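生活管理論(住居内の物品管理) 配布資料 第3回
食卓上の一時置きと小物の仕分け

前回の続き

前回は、住居内の物品を「定位置にある物」「使用中の物」「滞留物」に区分した。滞留物とは、使用が終わったにもかかわらず定位置に戻っていない物、および定位置がまだ決まっていない物を指す。今回は滞留物のうち、食卓の天板に集まる小物を扱う。大型の物品(衣類の袋、寝具、季節家電)は次回以降に回す。ただし食卓の周囲に大型の物品が積まれている場合は小物の処理にも影響するため、後半で一部触れる。

用語は教科書Clarkton『住居の物品管理』の訳語に従う。原語との対応は巻末の表を参照のこと。訳語の「仮置き」と「一時置き」は同じ語の訳し分けであり、本講義では「一時置き」に統一する。過去の配布資料に「仮置き」とある箇所は読み替えてよい。

食卓が滞留面になる条件

住居内の水平面は、本来の用途のほかに物を受け止める機能をもつ。床、棚の上面、椅子の座面、食卓の天板がその代表である。このうち食卓の天板は次の性質を併せもつため、滞留が起こりやすい。

高さが立位でも座位でも手の届く範囲にある。
動線の中心、または動線の交わる位置に置かれることが多い。
食事のたびに空ける必要があるが、全面を空ける必要は必ずしもない。
使用者が複数であり、置いた者と片付ける者が一致しない。

最後の性質は見落とされやすい。個人の机であれば、置いた物の来歴は本人が覚えている。共用の食卓では、置かれた物が使用中か滞留中かを外見から判定できない場合がある。判定できない物は脇に寄せられ、寄せられた物の位置がそのまま新しい置き場になる。教科書ではこれを「縁部固定」と呼ぶ。

縁部固定は、天板の形状によって現れ方が異なる。長方形の天板では、壁に接した辺と隅に物が集まる。隅の丸い天板や円形に近い天板では隅という逃げ場が弱く、物は外周に沿って散る。硬貨や鍵のような小さい物が外周近くに残ると、布を引いたときや椅子を動かしたときに落下する。丸みのある天板を使う家庭では、小さい物を受ける容器を天板の内側寄りに置く。

テーブルクロスの扱い

作業の前にクロスを外すかどうかは、毎年質問が出る。本講義では、原則としてクロスを掛けたまま仕分けを行う。外すには天板上の物を全て移す必要があり、移した先が新たな滞留面になる。移動先の床や椅子に置いた物が戻らず、結果として滞留面が増える例は演習でも多い。

掛けたまま作業する場合、クロスの柄に注意する。

無地のクロスでは物の輪郭がはっきりし、拾い残しが少ない。一方、白い布の上の白い小物(ボタン、紙片、薬の包装)は無地であっても見落とす。花柄など多色の柄では、小さい物が柄に紛れる。柄の密度が場所によって異なるクロスでは、密な部分の点検を後に独立して行う。縁取りのある柄は、縁取りの線を点検範囲の境界として利用できる。まず縁取りより内側を点検し、次に縁取りと外周の間を点検する。外周側は面積が小さいが、硬貨、付箋、クリップの類が残りやすい。

点検は目視だけで済ませず、平らにした手で布面をなでる。垂れた部分との境目は、手を天板の縁に添わせて確かめる。布の下に紙が入り込んでいることもあるため、作業の終わりに布の端を持ち上げて確認する。

天板上の小物の分類

分類は用途別に行うのが一般的であるが、一時置きの処理では、戻し先別の分類を先に行うほうが手数が少ない。用途別の分類は定位置が確定した後の整理に用いる。混同しないこと。

戻し先別の分類は、次の区分による。

A 当室内に戻し先がある物
B 他室に戻し先がある物
C 戻し先が未定の物
D 廃棄または譲渡する物
E 所有者への確認が必要な物

AとBの区別は、部屋を出るかどうかで機械的に決める。台所と食事室が続いている間取りでは、両者を合わせて当室とみなしてよい。廊下の収納は他室扱いとする。

Cは一時的な区分であり、授業時間内の演習では空のまま終わることが望ましい。Cに入れた物は、作業の最後に必ずA、B、D、Eのいずれかに移す。移せない場合は、物の名称と移せない理由を記録用紙に書く。

Eは共用の住居でのみ用いる。単身の住居ではEを省略する。Eに入れた物を作業者の判断でDに移してはならない。

品目別の注意

以下、食卓で滞留しやすい品目について、区分の考え方と置き方を述べる。

紙製品。箱または袋入りのティッシュは、食卓での使用頻度が高く、使用中の物とみなしてよい場合が多い。未開封の予備は使用中の物に含めず、Aとして収納に戻す。開封済みの品と予備が並んで置かれていると、双方が開封されて消費の管理ができなくなる。軟包装のティッシュは立てても倒れやすいため、横に寝かせて置く。端面に品名がある製品では、端面を手前に向けると棚に収めた後も識別できる。

小型の紙包み。菓子、粉末、薬、種子など内容がさまざまであり、外装の色だけで内容を推定しない。表示を読み、表示がなければEとする。食品と非食品が同じ容器に入ることを避ける。

手袋。作業用、調理用、防寒用で戻し先が異なる。複数の手袋を束ねる場合は、指先の向きをそろえ、手首側で束ねる。紐や布で縛った束は、ほどく手間が使用の妨げになることがある。頻繁に使う分は束から分け、予備だけを束ねる。湿ったものは束ねない。

袋類。ロール状のポリ袋は立てて置けば占有面積が小さいが、径の細いものは転倒しやすい。立てる場合は容器の隅に入れる。使いかけのロールは端がほどけるため、端を内側に折り込む。用途の近い袋は同じ容器に集め、寸法の表示が見える側を上にする。買い物袋は畳んで収納するか、まとめて一つの袋に入れる。後者の場合、外側の袋が物入れに転用されやすいので、月に一度は中身を確認する。

クリップおよび鍵に付ける金具。単体では小さく、他の物の陰に入る。鍵が付いた状態で見つかったときは、鍵の管理を優先し、金具としては分類しない。用途の分からない金具は、いったんEに入れる。

コード類。先端の機器と一体で扱う。機器から外せるコードであっても、仕分けの段階では外さない。外したコードは、後に対応する機器が分からなくなる。巻き癖のあるコードは無理に伸ばさず、巻きの径を保ったまま機器の横に添える。

付箋および紙片。記載内容を読み、有効なものは掲示場所に移す。白紙の付箋は文具に戻す。天板に貼ったままにしない。布に貼られた付箋は粘着が弱く、落ちて失われる。

硬貨および硬貨状の小物。硬貨は所有者が分からなくても廃棄の対象にならず、Eに入れる。電池、磁石、ボタンは硬貨と大きさが近いため、手に取って確かめる。ボタン形の電池は乳幼児の誤飲の危険があるので、確認した時点で作業を中断し、蓋のある容器に移す。

仕分け容器の選定

仕分けには浅い容器を用いる。深い容器は中身が積み重なり、下の物が見えなくなる。側面に穴のある樹脂製のかごは、外から中身の有無を確認でき、内側を拭き取りやすい。ただし、穴の径より小さい物は抜け落ちる。クリップ、硬貨、ねじの類を入れるときは、底に紙を敷くか、穴のない皿を中に置く。

容器の寸法は、天板に載せた状態で作業域を圧迫しないことを条件に選ぶ。演習では奥行300mmのかごを標準とする。これより大きい容器を使うと、余裕のある分だけ物を入れてしまい、区分の境界が曖昧になる。

作業を始める時点で、かごは空にしておく。すでに物が入ったかごを転用すると、元の中身と仕分けた物が混ざる。空のかごは天板の奥側に置き、手前を作業域として確保する。手前に置くと、腕が縁を越えるたびに動作が遅れる。 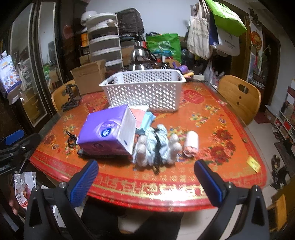
かごの位置が決まったら、天板の左右いずれか一方の端から処理を始める。開始側はどちらでもよいが、途中で変えない。手に取りやすい物から順に取ると、取りにくい物だけが点在して残り、最後の点検に時間がかかる。端から帯状に進めれば、処理済みの範囲と未処理の範囲が一本の線で分かれ、中断しても再開位置が明らかである。

一つの物を手に取ったら、区分が決まるまで天板に戻さない。戻す場合は、Cとして扱う。「後で考える」ために元の位置へ置き直す動作は、記録用紙では再置と記入する。再置が多い作業者は、区分の基準が定まっていないか、容器が遠い。まず容器の位置を見直す。

背後の積載物と作業域

食事室が収納を兼ねる住居では、食卓の背後に引き出し、段ボール箱、袋、調理器具が積まれていることがある。この状態は小物の仕分けに次の影響を与える。

第一に、Aの戻し先に手が届かない。樹脂製の引き出しの前に箱が置かれていると、引き出しを開けるために箱を動かす必要があり、戻す動作が省略される。引き出しの前面には、引き出しの奥行に相当する空きを確保する。箱が開いている場合は中身を確認し、閉じられるものは閉じる。開いた箱は投入口として働き、未分類の物が入れられやすい。

第二に、戻し先と滞留場所の区別がつかない。引き出しの上面に蓋や容器が載っている場合、それが保管であるのか、置き忘れであるのかを確認する。蓋は本体と対にして扱う。蓋だけがある場合は本体を探すが、探索は仕分けの終了後に行い、作業中には行わない。

第三に、調理器具が食卓側にはみ出す。やかんや鍋は調理場所に戻すことを原則とする。卓上で湯を使う家庭では、やかんの一時置きを認めてよいが、敷物を定め、その上だけに置く。紙製品およびポリ袋の近くには置かない。

椅子については、座面を一時置きに使わない。背もたれに手掛けの穴がある椅子は、穴に袋の持ち手を通して下げる使い方がよく見られる。荷重が片寄るため、作業中は何も掛けない。作業者が座る場合は、作業域の正面に椅子を置き、ほかの椅子は天板の下に入れるか、壁側に寄せる。座位の作業では奥側の物に手が届きにくい。天板の奥にある物を先に手前へ移すことはせず、立って処理する。

定位置の決定

仕分けの後、Cに残った物について定位置を決める。教科書の第2章では、使用場所、使用頻度、使用者の順に条件を並べ、先の条件で候補が一つに絞れない場合に次の条件を適用する。手順は単純であるが、使用場所が複数ある物で行き詰まる。はさみ、ティッシュ、袋類がこれに当たる。

使用場所が複数ある物には、分散配置と集中配置がある。分散配置は使用場所ごとに同じ物を置く方式で、戻す距離が短いかわりに在庫が増える。集中配置は一か所に置く方式で、在庫は少ないが、戻されない確率が上がる。消耗品は分散配置、耐久品は集中配置とするのが基本である。消耗品であっても、予備は集中配置とする。

Jorierの配置表は、この判断を一枚の用紙で行うための様式である。縦に物品名、横に部屋名を取り、使用のある欄に印を付ける。印が一つの物品は、その部屋を定位置とする。印が複数の物品は、消耗品か耐久品かを右端の欄に記入してから決める。演習ではこの様式を使うが、部屋名の欄は各自の住居に合わせて書き換えてよい。食事室と台所を一つの欄にまとめた場合は、その旨を欄外に記す。

定位置を決めた後の表示は、Skyrme式の札に従う。札には物品名だけを書き、数量は書かない。数量を書くと、増減のたびに札の書き換えが必要になり、書き換えられない札が残る。数量の管理が必要な品は、札とは別に在庫票を作る。

共用の食卓における取り決め

共用の食卓では、一時置きを全面的に禁止する取り決めは維持されにくい。禁止した場合、滞留は椅子の座面や床に移る。面積を限って認める方式が現実的である。

認める範囲は、盆またはかごの大きさで示す。線や口頭の指示による範囲は、物が増えるにつれて広がる。盆を置いた場合は、盆からあふれた時点で処理を行うという基準が外見から分かる。

処理の時期は、食事の前後に固定しないほうがよい。食事の直前に処理すると、時間が足りずに縁部へ寄せるだけになる。水曜日の夜など、食事から離れた時間帯に定める。曜日を決めた場合は、記録用紙の欄外に記入しておく。

所有者の確認が必要な物は、Eの容器に入れたまま一定期間保管する。期間は同居者間で決める。期間が過ぎた物の扱い(保管の継続、譲渡、廃棄)も同時に決めておく。事後に決めると合意が得られないことが多い。

演習の手順

演習はMiltetmont実習室で行う。各班に食卓を割り当てるので、着席前に天板上の物に触れないこと。

記録用紙に、開始時の天板の略図を描く。物の輪郭は丸や四角で代用してよい。柄のあるクロスが掛かっている場合、柄は描かない。

次に、空のかごを奥側に置き、各区分の札を付ける。かごが足りない班は、DとEを別の皿で代用する。AとBを同じかごに入れることは認めない。

開始側を決め、帯状に処理する。一人が物を取り、もう一人が区分を記録する。残りの者は観察に回り、再置があれば記録用紙に印を付ける。観察者は区分について意見を述べない。意見がある場合は、終了後の検討で述べる。

処理が終わったら、クロスの内側部分、外周部分の順に手で点検する。見つかった物は、通常の区分とは別に「点検発見」として記録する。天板の下と椅子の周囲も確認する。

Cの物を配置表に移し、定位置を決める。決定できなかった物は未決定として残し、無理に埋めない。

終了時の天板の略図を描き、開始時の図と並べて提出する。

記録用紙の記入上の注意

物品名は一般名で書く。商品名は、同種の物が複数あり区別が必要な場合に限って併記する。

色は識別に必要な場合だけ書く。「青い物」のように色だけで物品名を代用した記録は、再提出とする。

用途が分からない物は、「不明」とした上で形状を書く。推定した用途を物品名の欄に書かない。推定は備考欄に書き、根拠を添える。昨年度の記録では、コードの付いた器具を外形だけで判断し、誤った戻し先に移した例があった。器具の種別は、表示または所有者への確認によって決める。

束になった物は、束を一件として記録する。束をほどいた場合は、ほどいた後の状態で改めて記録し、元の記録に線を引く。消しゴムや修正液は使わない。

容器に入った物は、容器と中身を別に記録する。空の容器は「空」と明記する。記入がない場合、空であったのか、確認しなかったのかが後から判別できない。

検討課題

各自の住居の食卓について、滞留しやすい品目を挙げ、それぞれの戻し先を配置表に記入せよ。戻し先がない品目については、分散配置と集中配置のいずれが適当かを述べること。

食卓の外周に物が集まる場合と、中央に集まる場合とで、処理の手順をどのように変えるべきか。天板の形状と使用者の着席位置に触れて論じよ。

クロスの柄が点検に与える影響を調べる方法を考えよ。条件として変えるものと、固定するものを明示すること。照明の条件を固定しない計画は不可とする。

食卓の背後に収納と積載物がある住居について、天板の仕分けと背後の整理のどちらを先に行うか。Aの戻し先の状態によって答えが変わることに注意する。

提出と次回の準備

記録用紙と略図は、班ごとにまとめて講義室後方の箱に入れる。検討課題は個人で提出する。配置表の用紙が不足した場合は、罫線のある用紙に同じ項目を写して使ってよい。

次回は、袋および箱に入ったまま保管されている物品を扱う。教科書の「包まれた物の識別」の節を読んでおくこと。自宅に中身の分からない包みがある者は、開封せずに外形の略図だけを描いて持参する。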